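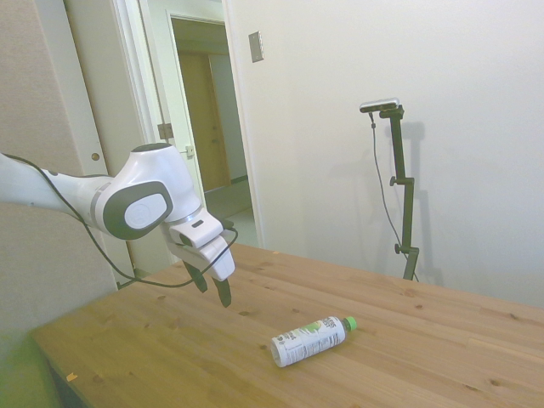
4. Perception and grasp planner set-up

Do section 3 first. If the arm driver is not up, nothing below will work and the error text won't help much. Applies to Kumora planner 2.x with the Jastis bridge. Last edited Jul 14, 2025.

4.1 Start the nodes

1. Open a terminal on the control PC. Source the workspace.
2. Start the bridge: jastis up --cell ruangrit
3. Wait for READY. Can take a while on first boot — let it run.
4. Second terminal: kumora perceive --config cell.yaml
5. Check that both cameras are listed, fixed and wrist. If only one shows, unplug the missing one, wait, plug in again, restart step 4. Don't restart the bridge.

NOTE: Fixed camera must be clamped before you calibrate. Tighten both clamp knobs by hand. Any nudge after that and the extrinsics are junk, redo 4.2.

4.2 Load the extrinsics

1. Copy the newest file from /calib/luloldale into the config folder.
2. Run kumora check-tf. Point cloud of the table should sit flat on the grid.
3. Tilted or floating? Wrong file, or the stand moved. Recalibrate with 9 poses.
4. Save. The tool does not save for you.

4.3 First pick, bottle

1. Lay one bottle on its side, inside the green zone in the viewer. Hands out.
2. Set speed to 80 percent or lower. Lower is fine.
3. Click Segment. The mask should cover label and cap both. If it takes the label only, drop min_points to 2,792 and click again.
4. Click Plan. Look at the ghost arm before you accept anyting. Fingers should come down on the neck, not the label.
5. Click Execute. Keep the e-stop in reach.

CAUTION: Collision checking uses the table plane and whatever is in cell.yaml. Cables are not in there. Watch the cable loop at the wrist on every new plan.

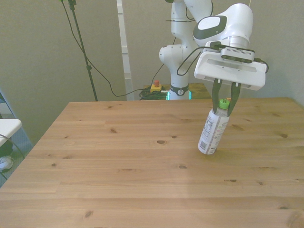

6. Once the gripper reports closed, read grip_width in the status bar. Zero means it missed. Open, go home, segment again.
7. Lift with the small-step button first. If the bottle swings, raise force one notch.
8. Place, open, home. Log gets written when the arm is home, so don't kill the node before then.

4.4 Upright objects

Same steps, diffrent planner profile. Pick "top_down" in the drop-down. The side profile will happily plan into the table on short cans.

1. Stand the can upright, clear of the table edge.
2. Segment, Plan. Approach vector should point down in the viewer.
3. Execute to pre-grasp only. Arm stops over the can and holds.
4. Compare finger center and can center. Off to one side — fix offset_x or offset_y in cell.yaml, reload, plan again.
5. Good? Press Continue.
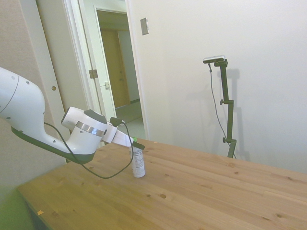
Fig. 4-3. Gripper above an upright can.

NOTE: Shiny tops leave holes in the depth map. Turn on fill_depth if the mask comes out ragged. Slower, but leave it on for cans.

4.5 If it fails

"No plan found" — target out of reach or start state in collision. Home first, then move the object closer to the base.
"TF timeout" — clocks drifted. Re-sync, restart perceive.
"Stale cloud" — camera dropped. See 4.1 step 5.

Profiles saved before the November release need converting, run kumora migrate once per file. Keep the old copy. Shutdown order is in section 5.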